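Buscamos participantes para terminar un robot de dos brazos
Taller compartido Orkel – convocatoria abierta hasta finales de mayo

En el taller llevamos desde el otoño montando un robot doméstico de dos brazos, al que llamamos Viter. Es un proyecto de aficionados: se paga con las cuotas de los socios y con lo que sacamos de vender piezas sobrantes. El grupo actual lo forman Helmi Vainio (mecánica), Dalva Leite (software) y Vilho Keskinen (cableado y alimentación). Nos faltan manos, sobre todo en la parte de agarre, y por eso abrimos cuatro plazas.

La mecánica de los brazos está cerrada y no pensamos tocarla antes del verano. El trabajo pendiente está en las muñecas y los dedos: ajustar el cierre, revisar holguras y decidir dónde queda mejor la cámara de muñeca, que de momento ve buena parte de la carcasa y de los propios dedos.
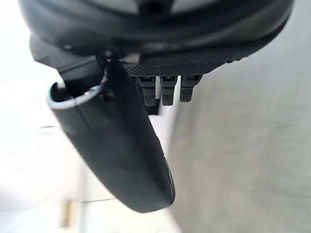

Qué plazas ofrecemos

1. Mecánica de manos (dos plazas). Desmontar, medir y volver a montar dedos y carcasas. Hace falta soltura con herramienta pequeña y saber imprimir piezas en 3D. Si además sabes dibujarlas, mejor.

2. Control y calibración (una plaza). Python a nivel medio y ganas de leer registros largos. El código de control se llama Hirkar y lo escribió Dalva casi entero; está documentado a medias, y parte de la tarea es completar esa documentación.

3. Pruebas en cocina (una plaza). No se piden conocimientos técnicos. Consiste en preparar la vajilla, seguir el guion de cada prueba, apuntar lo que pasa y pulsar la parada de emergencia cuando toque.

Cómo son las pruebas

Las hacemos en la isla de cocina, con el fregadero de dos senos y el escurridor de varillas. El guion tiene 216 intentos repartidos en varias tardes, con tazas, platos llanos y vasos. Empezamos por las tazas – el asa complica el agarre y preferimos resolver eso primero. Cada intento se graba con las cámaras del robot y se anota en una hoja común: objeto, mano utilizada, resultado y observaciones. 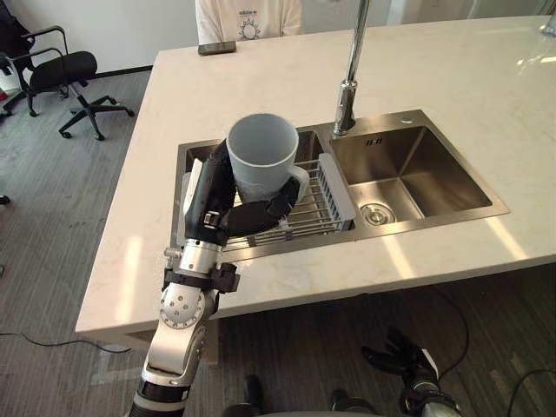

Los intentos fallidos se apuntan igual que los buenos, con una línea sobre el motivo si se conoce. Quien lleva la hoja no maneja el robot en la misma tanda. Los turnos se cambian cada hora y siempre tiene que haber dos personas en la sala.

Dedicación y condiciones

Pedimos siete horas a la semana hasta que acabe el guion. El horario habitual empieza a las 18:30. No hay sueldo. Durante ese tiempo la cuota del taller queda cubierta y puedes usar el resto de las máquinas para tus cosas, salvo el torno, que requiere un curso aparte. También hay una bolsa de unos 330 euros para transporte, a repartir entre quienes vengan de fuera de la ciudad.

Hay que ser mayor de edad y firmar la hoja de seguridad. En las pruebas se trabaja con el pelo recogido y sin anillos ni pulseras.

Si en la tienda Oksanen te han dicho que la convocatoria era solo para socios, eso valía para la anterior. Esta es para cualquiera.

Cómo apuntarse

Deja en el mostrador del taller, o en el buzón de la entrada, una hoja con tu nombre, un contacto, la plaza que te interesa y algo que hayas montado o reparado. No hace falta currículum. Para la plaza de pruebas basta con decir qué tardes tienes libres.

Angharad Nicholas lee las solicitudes y contesta a todas. A quienes encajen les propondremos una visita corta para ver el robot en marcha y conocer al grupo – después decides si te quedas. Las dudas sobre seguridad o seguro se consultan con Maureen Fothergill, en la taquilla 71, por las tardes.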